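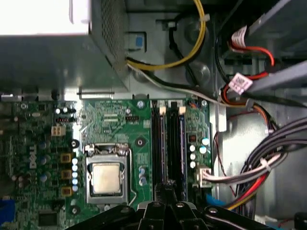

Kemham Shared Workshop – Questions About the Desktop Teardown Arm

What is the project?
Members are building a bench-mounted arm that assists in taking apart retired desktop computers. Work began in February and continues at bench 3.

Which computers are accepted?
Desktop towers only. Laptops and all-in-one units should be taken to the Louro counter at the front desk.

Must the drive be removed before donation?
Yes. The workshop does not erase data and cannot return a drive once a tower has been signed in.

May I operate the arm?
Operation is open to members who have completed the bench safety session. The tower must be unplugged from the wall before the arm is powered on. Hands must remain outside the marked area while it is moving.

Does the arm open the power supply?
No. Power supplies are set aside whole and are never opened on the premises.

What has the build cost?
Parts have come to around $600, paid from the Skaltik equipment fund. Labor is unpaid.

Are the plans available?
Printed drawings may be read in Room 224. Requests for copies should be addressed to Lanying Long, project lead.

Last updated Mar 24, 2024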